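水果采后呼吸和乙烯的事,上次答应写一串,今天补上。只谈家庭和小店尺度,不谈气调库。

1/
先把术语分开。呼吸跃变型果实:苹果、香蕉、梨、桃、猕猴桃、番茄。采收后呼吸速率有一个明显的峰,同时乙烯自我催化。非跃变型:柑橘类、葡萄、草莓、樱桃。采后呼吸缓慢下降,没有峰,外源乙烯能让它褪绿,但不会让它变甜。

2/
推论一:橙子买回来是什么糖度,基本就是什么糖度。放一周觉得甜了,多半是有机酸先消耗掉一部分,糖酸比变了,糖本身没有增加。

3/
推论二:苹果会"后熟",但方向不一定是你要的。淀粉转糖的阶段过去以后,剩下的主要是中胶层果胶降解,口感上叫发面。晚熟品种慢,早熟品种快,室温下差别很大。

4/
温度是第一变量。Q10 按 2 估算够用,即温度每升高十度,呼吸速率翻倍。20 度的厨房台面和冰箱冷藏室之间隔着将近两个翻倍。其他手段加起来也抵不过这一条。

5/
湿度是第二变量,也是家用条件下最容易做错的。苹果失水到百分之五上下,果皮就开始起皱。冷藏室的循环风很干,裸放等于脱水。套一层薄塑料袋,袋口不扎死,是成本最低的办法。

6/
袋口为什么不扎死:两个原因。一是冷凝水,果面有自由水,青霉就有条件萌发;二是氧气。密闭袋里氧气降得太低会转入无氧呼吸,积累乙醇和乙醛,吃起来有酒味。这个味道散不掉。

7/
有人问一月份我在 Herach 那边做的对照。条件很简单,同一批苹果,分裸放、敞口袋、密封袋三组,放同一层冷藏室,称重加按压硬度。样本量小,只当参考。

8/
结果:58 天时裸放组失重最大,果柄周围先皱。密封袋组失重最小,但切开有两个果心褐变。敞口袋组居中,硬度保持得最好。硬度计是 Wendt 的旧款,探头校过一次,数值之间可以比,绝对值不要引用。

9/
原始记录一共 1,125 行,含重复称量。整理完会放到 Tirkeo 的共享目录,列名用拼音缩写,看不懂的留言问。

10/
再说混放。苹果释放乙烯,这点大家都知道,于是推出"苹果不能和任何东西放一起"。这个说法太粗。要看对方是否敏感,敏感到什么程度,以及温度。冷藏条件下乙烯的生成和作用都被压低。

11/
高敏感:猕猴桃、西兰花、黄瓜、叶菜、胡萝卜(会发苦,异香豆素积累)。和苹果同袋,几天就看得出来。低敏感:柑橘、葡萄。柑橘在乙烯下主要的问题是果蒂脱落变褐,蒂端一松,真菌从那里进去。

12/
所以苹果和橙子短期摆在一起,两三天之内吃完,不必管。要放两周以上,分开。柑橘偏好的温度也比苹果高一点,长期压在零度附近,部分品种会出现果皮凹陷斑,属于冷害,和乙烯无关。

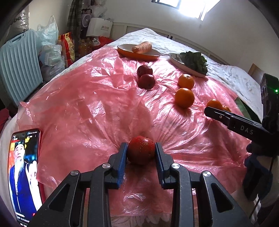

Hortensia Henríquez:第 12 条我有不同意见。脐橙我在阳台放过整个冬天,和苹果同一个纸箱,蒂都没掉。是不是低温下可以完全忽略?

13/
回上面。冬天阳台温度低,纸箱又透气,乙烯积不起来,这两个条件同时成立时影响确实很小。"完全忽略"我不会写,换成密闭的塑料箱,结论就要重测。

14/
关于乙烯吸附包。有效成分多数是高锰酸钾载在沸石或氧化铝上,紫色变褐即失效。冰箱门一天开十几次,空气一直在换,吸附包能处理的那一部分占比很低。放进封口的保鲜盒里才有意义。Hirnport 那款我拆过,载体颗粒偏粗,变色不均匀,判断失效要看颗粒断面。

15/
清洗时机:吃之前洗,不要洗了再存。水洗会去掉一部分果面蜡质,残留的水膜又给孢子提供条件。非要提前洗,擦干,晾到果柄凹陷处也没有水。

16/
挑拣比包装重要。有碰伤的果先吃。伤口处呼吸速率高,伤乙烯也高,一个烂果带一箱,机理就是这个,外加真菌接触传播。每周翻一次,翻的时候轻拿,别倒出来滚。

17/
Elba Lagos 私信问梨怎么办。西洋梨和中国梨要分开讲,西洋梨多数要先冷后熟,顺序反了就软不均匀。下一串写,数据还差一组硬度。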